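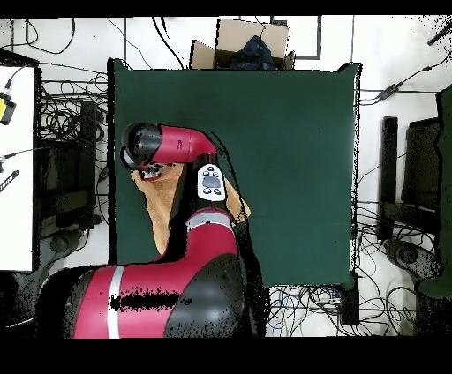
Vorlow Shutter Tool 2: quick review

Posted 25th October

So I finally caved and bought the Vorlow add-on for my old Mesum body, mostly for the intervalometer (the built-in one stops at 100 shots, which drives me nuts!). Install was easy: copy the file to the card, run the firmware update menu, reboot. I was up and running before my coffee got cold.

What I love: the focus stacking screen, and the battery readout in real percentages. What I don't: it froze twice with my Etura card, once at frame 33 of a stack, and I had to pull the battery. No trouble so far on the Abella card.

The raw histogram is still missing, but the devs say December. 4 stars from me.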